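Troltel Meeting Table, Light Wood Grain

Item no. 92-T
Category: Office tables
Sold by: Wudlow Office Furniture

The Troltel is a plain rectangular table for small offices and shared rooms. It works as a meeting table in the morning and a spare desk after lunch. The top has a light wood-grain finish in a warm beige-brown, and it goes with white, gray or black chairs.

Length: 70 inches
Assembly: 2 people recommended
Leg color: white or black
Delivery: flat, in two boxes

The top comes in one piece, so there is no seam down the middle to catch crumbs or paper. The legs bolt on from underneath with the hex key in the hardware bag. Each leg has an adjustable foot for floors that aren't level.
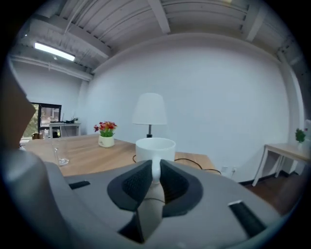
Everyday use is what the Troltel was designed for. Mugs, glasses and laptops can all stay out on it during a working day. The grain shows enough to give the top some character, and it's pale enough that a small pot of red and pink flowers stands out well against it. The standard model has no cable opening, so a cord runs across the top and over the edge, as the black one does here. If you would like the cable kept out of the way, order the Sulusitz clip strip, which screws to the underside and holds power and network cords along the back.

Care

Wipe with a soft damp cloth and dry the surface afterward. A little dish soap is fine for coffee rings. Do not use scouring pads or bleach. Coasters are a good idea under hot drinks — the finish resists heat for short periods only.

Ordering

Orders placed before noon are packed the same day. The black-leg version is out of stock until September. Replacement feet and bolts are sold separately under Abbasi spare parts.

For orders of several tables, or to ask for a finish sample, contact Zarmeena Naqvi in the sales office. Questions about delivery and returns go to Fahad Memon. Returned tables must be unassembled and in their original boxes.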